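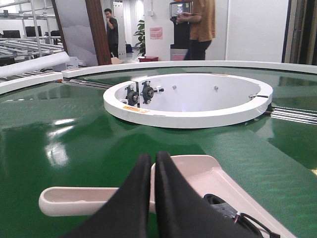
Green belt, white ring, orange-and-yellow label on the side.

Notes from the law society open day in Drallport, typed on the train so forgive the mess. Friday, doors at nine, I got in at twenty past. Coat check full already.

Started with the discipline hearing room. Smaller than I'd pictured. Three chairs for the panel, one table each for the society's lawyer and the member, a row at the back for the public. Hearings are open by default and hardly anyone comes, the guide said. Decisions go up on the website afterwards, names included unless the panel orders otherwise.

Then the complaints office on the second floor. They took in 1,085 complaints last year. 107 went to a full investigation. A lot of the rest was fees and lawyers not calling back — a phone call from staff sorts many of those out. I asked how long an investigation takes. Longer than they'd like, was the answer. Nobody would give me a number.
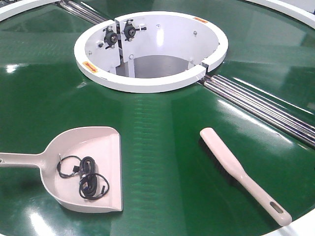 Photo: Shabani Urio

Lunch was soup and a roll, good soup. Sat with two articling students from Mesevberg who wanted to know if the bar exam is going back to paper. No one at the table knew.

Afternoon was the panel on self-governance, which is what I came for. Cuevas room, 50 seats, people standing. The question was wether elected benchers should be a minority on the board. One speaker said a regulator chosen by the people it regulates will always look soft, even when it isnt. Another said hand the appointments to a minister and see how keen lawyers are to sue the government after that. Got a bit heated. Good moderator, cut people off politely.

Best bit for me: a lay bencher in the audience, retired teacher, said she reads every page of the board package and wishes more members did. Applause.

Skipped the trust accounting demo, line out the door. Picked up the fee sheet on the way out, annual practice fee is 745 with a reduced rate for part time. Missed the library tour too, going back for that in January if they run it again.

Getting there — take the Navik tram, the parking lot was full by ten.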